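Tue 5 May
Notebook, coach workshop, Gredby depot

Prillex 53-seater, second one in the school charter set. Odometer in hundreds of km since last service sheet: 102. Defect card from Friday's hire reads "nearside belts sticking, rows 9 to 12, PA cuts out". Driver's handwriting, no name.

Belts first. Pulled all eight retractors on the nearside in rows 9 to 12. Five ran freely. Three were slow on the return, and on those the webbing had picked up something sticky where it passes the guide. Cleaned the webbing with warm water and mild soap, left to hang, no solvent. Two came back to normal. The third (row 11, window) still stops short of full return by a hand's width. Lock function is good on all eight with a sharp tug. Changed the row 11 unit for stock part 1151. Old one tagged and put in the returns bin.

Bolt torque done to the figure on the seat maker's sheet and paint-marked. Maiara Vasconcelos checked the marks after me and initialled the card.

PA next. Fault would not show with the engine off. With engine running and the rear air conditioning on high, the guide's microphone dropped out twice. Supply at the amplifier plug was steady both times, so I went to the earth side. Ring terminal behind the dash panel was finger loose under a star washer with paint beneath it. Cleaned to bare metal, new washer, tightened, greased. Ran it for 26 minutes with everything switched on and had no further dropouts. Not calling it fixed until it has done a full day out.
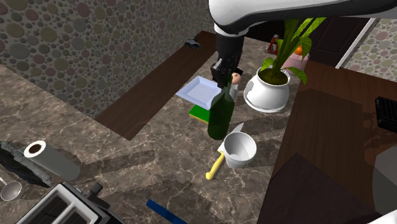 Simulated arm with the gripper at the neck of a green bottle, cup and knife alongside.

Emergency door buzzer sounds at the dash, lamp lights, door opens from inside and outside. Seal has a flat spot at the lower hinge corner. Hose test for leaks: dry inside. Leave it until the January list unless it gets worse.

Luggage bay, offside, middle flap: gas strut weak, holds the flap at half height only. Replaced as a pair. Old struts came off an earlier order, number 1222 on the sleeve, and the new ones are slightly longer in the body. They fit, but the flap now needs a firmer push to latch. Clem Whitelaw to look at moving the lower bracket. I don't want to slot the hole without a second opinion.

Pomare school booking is the next job for this coach. They have asked for two booster seats and a clear space at the front for a folded wheelchair. Boosters are on the shelf by the tyre cage. Strap for the chair is not with them, last signed out to the Misico coach and not signed back in.

To do:
row 11 window belt, recheck after first run
PA, ask driver for a note at end of day
middle flap bracket, Clem
find wheelchair strap
first aid kit, eye wash past its date, reorder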